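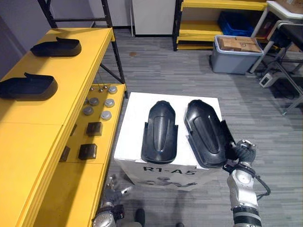

The Biographer Who Kept the Receipts

I first read Duarte Morais on a night coach, with somebody's elbow in my ribs and the reading light failing every time we hit a bump. The book was his life of Csaba Dudás, the essayist, and I'd only bought it for the cover. By the time we pulled in I had read 300 pages and missed my own stop (I had to get a taxi back, and I'm still cross about the fare).

So when the Dudás letters finally came out from Cerance this spring, I rang Mahnaz Soltani, who edited them, and more or less invited myself to tea.

She lives at the top of a very steep street in Zarkelow, and she'd made a walnut cake, for which I will always be grateful. There are 3,465 letters in the archive. She has read every one, some of them so often she can recite the postmarks. "People think he was a recluse," she told me, cutting me a second slice without asking. "He wrote to his dentist! He wrote to a man who'd sold him a bad umbrella."

The umbrella letter is in the book, and it's a small masterpiece of spite. I won't spoil it.

What I'd really come to ask about was the quarrel. Readers of Morais will remember chapter 14, where Dudás falls out with his oldest friend, the poet Manouchehr Mirzaei, over a review. Morais gives the whole thing five pages and comes down firmly on Dudás's side. The letters tell it rather differently. Mirzaei had asked him, twice, to read the poems again before printing a word. Dudás said he would. Then he sent the review off the same evening, and wrote to his sister that he'd "done the deed before supper".

I felt a bit sick reading that, I must say. I've loved Dudás since I was nineteen and I'd always pictured him as the wronged party, sitting nobly by the window.

Soltani is gentler about it than I am. She thinks he was frightened of the poems because they were better than anything he'd managed in verse himself, and she points to a drawer of his abandoned sonnets as evidence. I've seen two of them now. She may have a point.

And Morais? He didn't have the sister's letters, which stayed with the family until after his book was out. He was careful with everything he did have. Mahsa Azimi, his old researcher, remembers him sending her back to the library on a Sunday train to check whether a dinner had been lamb or mutton. He put his doubts in the footnotes, too, and if you go back to them (I did, with a pencil) there's a little one on the Mirzaei business saying that the account "rests on one man's word, and that man is my subject". I'd sailed straight past it on the coach.

I like him all the more for that footnote. A new edition is planned, with an afterword by Azimi, and she tells me the chapter itself will stay exactly as he wrote it. Soltani would have preferred a few corrections in the text. They've been arguing about it by post, naturally, and both of them keep copies.

I left with the rest of the cake in a paper bag and a photocopy of Mirzaei's last letter, the one Dudás never answered. It's mostly about his tomatoes.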